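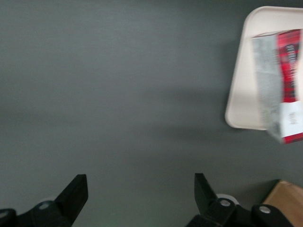
We had two campaign offices marking the same doors for a week before we saw it, one municipal campaign wrote to support, and asked for the list and turf steps to be set out in the order they have to be done. Section 4 has been rearranged accordingly. The steps apply to Clumico Canvass, desktop and mobile, for ward and mayoral campaigns.

Last revised 2026-06-21

4 Loading the voters' list and cutting turf

4.1 Before you start

You will need:

– an administrator login for the campaign
– the voters' list in CSV format, as released by the municipal clerk
– the signed list-use declaration, saved as a PDF
– the poll boundary file for each ward, if the clerk supplies one

The screens in this section use the Town of Sovstead practice campaign, which has two wards, Haller and Taheri. Haller Ward contains 1,285 electors. The practice campaign can be opened from Help > Practice Data and does not affect live records.

CAUTION: In most jurisdictions the voters' list may be used for electoral purposes only. Do not load it before the declaration has been signed by the candidate or the candidate's agent. Clumico does not check whether the declaration is valid.

4.2 Loading the list

1. Sign in on a desktop browser. List loading is not available in the mobile app.

2. Go to Campaign > Documents and upload the signed declaration. The Lists menu stays grey until a document of type "Declaration" is on file.

3. Go to Lists > New List. Enter a name. Use the ward name and the list stage, e.g. "Haller – preliminary". The name cannot be changed after the first canvass result is recorded.

4. Select Choose File and pick the CSV. A single file may hold up to 3,000 records. Larger lists must be split by poll before loading, with the header row repeated in each file.

5. Match the columns. Elector ID, surname, given name, street number, street name and poll are required. Unit, postal code and school support are optional.

6. Select Check File. Errors are listed by row number. Correct them in the source file and select Check File again. Editing on screen is not possible at this stage.

7. Select Load. Leave the browser tab open until the status reads "Loaded".

Note: Elector IDs are 11 characters long and may begin with a zero. Spreadsheet programs often remove leading zeros when a CSV is opened and saved. If Check File reports "ID too short" for many rows, download a fresh copy from the clerk's site and load it without opening it.

Note: Do not merge the unit and street number columns. An entry such as "4-118" in the street number field is sorted as text, and the address will appear at the end of the walk sheet.

4.3 Replacing a preliminary list with the revised list

The clerk normally issues a revised list after the revision period closes. Load it as an update. Loading it as a new list creates a second record for every elector, and results recorded against one record do not carry over to the other.

1. Go to Lists and open the preliminary list.

2. Select Update From File.

3. Choose how to treat electors missing from the revised file. "Archive" hides them from walk sheets and keeps their canvass history. "Remove" deletes both.

4. Select Check File, then review the summary of additions, changes and removals. A large number of removals in one poll usually means that a poll number has changed.

5. Select Apply Update.

CAUTION: "Remove" cannot be reversed. Use "Archive" unless the clerk has directed that the records be destroyed.

4.4 Cutting turf

A turf is a group of addresses assigned to one canvasser or pair of canvassers. An address can belong to one open turf at a time.

1. Go to Turf > Map View and select the ward.

2. Select Draw and click around the streets to be included. Double-click to close the shape.

3. Check the door count in the side panel. The default limit is 70 doors per turf. The limit can be changed under Settings > Turf, but turfs above the default may load slowly on older phones.

4. Set Side of Street if required. For arterial roads, cut each side as its own turf.

5. Name the turf and select Save. Save is refused if any address is already in an open turf; the conflicting addresses are marked in orange.

6. Select Assign and pick an office or a canvasser.

Where a campaign runs more than one office, turn on Lock Turf to Office under Settings > Offices before any turf is assigned. With the lock off, an administrator in either office can reissue a turf that is still in use. Turfs assigned before the lock is turned on must be closed and assigned again.

Apartment buildings are shown as a single point on the map. Open the point and select floors from the list. Building access for canvassers is set by provincial law, and the hours vary.

4.5 Printing walk sheets

1. Open the turf and select Print.

2. Choose Odd/Even or Continuous order.

3. Clear the box marked "Show school support" if the sheet is for a mayoral or council canvass.

4. Print single-sided on letter paper. The code in the lower corner of each sheet identifies the turf and is needed for data entry.

Note: Each sheet carries electors' names and addresses. Record the number of sheets issued and collect them at the end of the shift. Shred sheets once results have been entered.

4.6 Entering results

Results from the mobile app are uploaded when the phone has a connection. Results from paper are entered under Turf > Data Entry using the sheet code.

If a door has been marked on both paper and phone, the later entry is kept and the earlier one moves to History. Entries are ordered by the time of the canvass – enter the actual shift time for paper sheets, not the time of typing.

To close a turf, select Close Turf. Unmarked doors return to the pool and may be cut again. Reopening a closed turf requires an administrator login.

For sign requests taken at the door, see Section 5. For election day scrutineer lists, see Section 8.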